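Category: Reviews / Laundry and Linen Equipment

We use cookies to keep this site working and to remember your settings. You can change your choices at any time.

Etell Two-Arm Folding Cell: Review After a Season in Use

8/5/26

The Etell cell went in at Fisia, a garment rental and laundry plant in Tremstead, as a trial on the small shirt line. I supervise that line. Our contract shirts go to camps and sports clubs, and in June we handle more of them than in the rest of the spring put together. The cell was leased, and we paid the full rate.

Setup took two days. The arms have to be taught each garment type, and Etell supplies a profile for plain crew necks. We ran 523 shirts in the first week with a person standing next to it the whole time. By the last week of June it was up to 3,300, against 2,566 for the same week on the hand table last year. The gain came mostly from letting it run through breaks and after the second shift went home. Per hour it is slower than a good folder.

Quality is fine on plain shirts. Folds are square enough to stack and bag. Shirts that go in tightly balled take it longer, and long sleeves were a mess until we stopped sending them. We logged 108 stops in the last full month, nearly all of them missed grips that a person cleared in under a minute. The stop alarm is too quiet for a laundry floor. We added a light on a pole.

The jobs changed more than I expected. Four people used to fold on that line. Two of them now load bins, clear stops and check stacks, and the other two moved to mending and dispatch. Wrist and shoulder complaints on the line are down. Walking is up, and the two who stayed say the day feels more broken up, with less time to talk. One of them asked to go back to the hand table for part of each shift, and we now rotate everyone every two hours. I would do that from the start.

Pay was the other question. Clearing stops and changing profiles is a different job from folding, and it took us until July to agree on a new grade for it. Settle that before the machine shows up.

The manual is thin. Khondokar, the service firm, answered the phone every time and replaced one set of finger pads on site. The lease price does not include their visits after the first month, so read that page closely.

I would lease it again for plain shirts. For mixed loads I would keep the hand table.

A blue shirt at the cell:
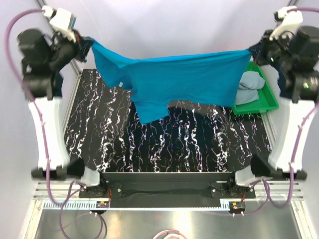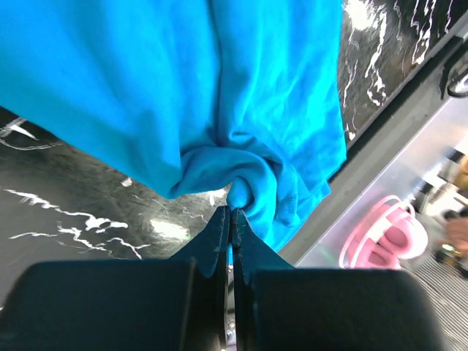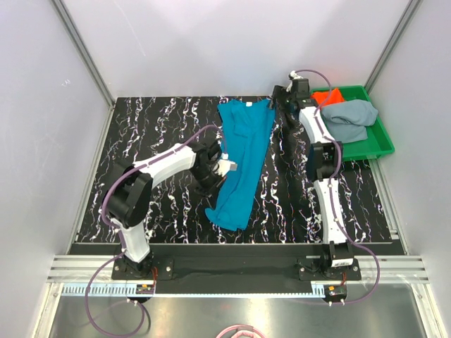
Can one person look after the cell alone?
For plain shirts, one trained person is enough on a normal shift. In peak weeks we put a second person on loading, and both of them rotate out after two hours.

Sign up for our newsletter to get new equipment reviews by email. Unsubscribe whenever you like.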